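How do I get a dull film off a light gray tabletop?
Posted in Surfaces and Finishes by Womo

I bought a used work table with a pale gray top and a matte finish. It was wiped down with spray cleaner for years and now it has a film that shows up when the sun comes in after 5. Dish soap helps for a day, then the streaks come back. I don't want to make it shiny. Is there a way to strip the film without hurting the finish? I don't know the brand or what the top is made of.
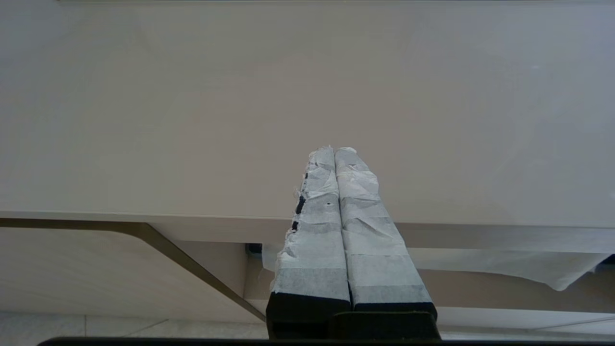

The tabletop and its rounded front edge

I've tried a microfiber cloth dry and damp. No difference.

Daria
Most of that film is old cleaner, so adding more cleaner keeps it going. Mix one part white vinegar with four parts warm water and try it on the underside or a back corner first. If the top turns out to be stone, skip the vinegar. Wipe a small section, rinse with plain water, then dry it with a cotton towel before you move on. The drying is what stops the streaks. I had to go over mine three times.

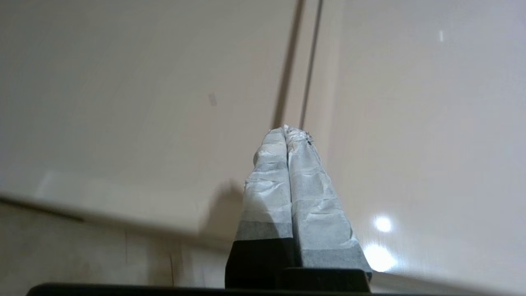

Don't use a melamine sponge on matte. It works like very fine sandpaper and leaves glossy patches, and you can't buff those back out. Same goes for powder cleansers. After the film is gone, use a drop of dish soap in a bowl of water for everyday cleaning and rinse it off. I clean mine once a week and leave it alone otherwise.

Kakent
vinegar ruined my counter, just use rubbing alcohol

Voicu
Alcohol is fine on some laminates but it can dull paint or lacquer, so test that too. If you have hard water, part of what you're seeing could be minerals from the rinse. I switched to distilled for the last wipe and the haze stopped coming back. A gallon lasts me more than 90 days.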